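Mudgway Community Garden
Plot Rental: Frequently Asked Questions

Last updated 5th April

Most of what people ask at the gate is answered on this page. If your question isn't here, use the contact details at the bottom.

Who can rent a plot?

Anyone who lives in Mudgway or Lokberg and is 18 or over. You can share a plot with a friend or neighbor, but one person has to sign the agreement and that person gets the bills.

How big are the plots?

A full plot is 10 feet by 20 feet. A half plot is 10 by 10. We also have raised beds near the parking lot for people who have trouble bending or who use a wheelchair. Raised beds are assigned separately, so please tick that box on the form if you want one.

How much does it cost?

A full plot is $100 a year and a half plot is $60. Water is included. New gardeners also pay a $20 key deposit, and you get it back when you return the key. Checks should be made out to Mudgway Community Garden. We can't take cards at the gate.

When do I have to pay?

Renewals are due by January 31. If we haven't heard from you by then, the plot goes to the next person on the waiting list. We send one reminder by email and one by mail.

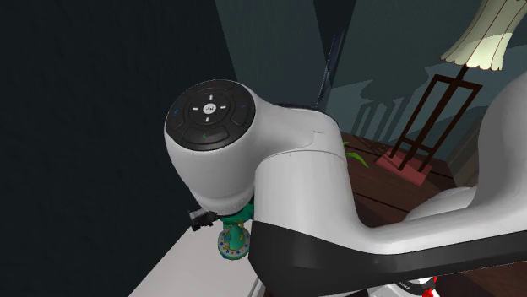
How long is the waiting list?

It depends on the year. Half plots usually come up within one season. Full plots take longer, and most people on the list accept a half plot first and move up later. Taking a half plot does not cost you your place on the full plot list.

Can I choose my plot?

You can tell us what you prefer, such as morning shade or being close to a faucet. We try to match people up but can't promise it. Existing gardeners who want to move get first pick of the open plots, and new gardeners are placed after that.

What can I grow?

Vegetables, herbs, flowers and small fruit such as strawberries. No trees. Raspberries and blackberries are allowed only in the beds along the north fence. Mint has to stay in a container. Corn and pole beans are fine if they don't shade the plot next door.

Can I use weedkiller or bug spray?

No weedkiller of any kind. Insecticidal soap is allowed on a calm day. If you aren't sure about a product, bring the label to a work morning and ask before you open it.

How often do I need to be there?

At least once a week from May through September. If you are going to be away longer than two weeks, find someone to look after the plot and let us know who it is. A plot that has gone to weeds gets a written notice, and the gardener has 14 days to clear it.

I'm a beginner. Where do I start?

Start with a half plot and a few easy crops. Lettuce, bush beans, zucchini and cherry tomatoes do well in our soil. Kirsty Faulkner runs a beginners' morning at the start of the season, covering soil prep, spacing and watering. It's free for plot holders. 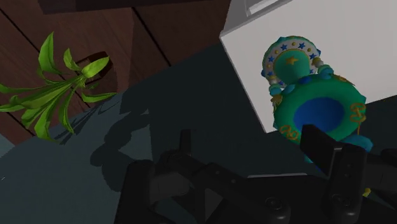
Do you have tools I can borrow?

Yes. The shed has spades, forks, hoes, rakes and two wheelbarrows. The code for the lock is in your welcome letter. Clean the tools before you put them back and don't take them home. Power tools aren't kept on site. You may bring your own tiller, but only between 9 a.m. and 5 p.m.

When is the water turned on?

After the last hard frost, usually late April. It goes off again in late October. Hoses must be hand held. Sprinklers and timers are not allowed, and a hose left running in a bed will be shut off by whoever sees it.

Is there compost?

There are three bays behind the shed. Put plant waste in the one marked OPEN. No diseased plants, no meat, no weeds that have set seed, no plastic pots. Finished compost is free, two wheelbarrow loads per plot each spring.

Can I bring my dog?

Dogs on a leash may use the main path. They can't go into the beds, including your own.

How old is the garden?

The land was given to the town in 1926 and was a school playing field for many years before the first plots were dug.

How do I apply?

Pick up a form at the garden gate or write to Marlene Mühlbauer, Plot Rentals, P.O. Box 2654, Mudgway. Include a phone number. You will get a letter confirming your place on the list.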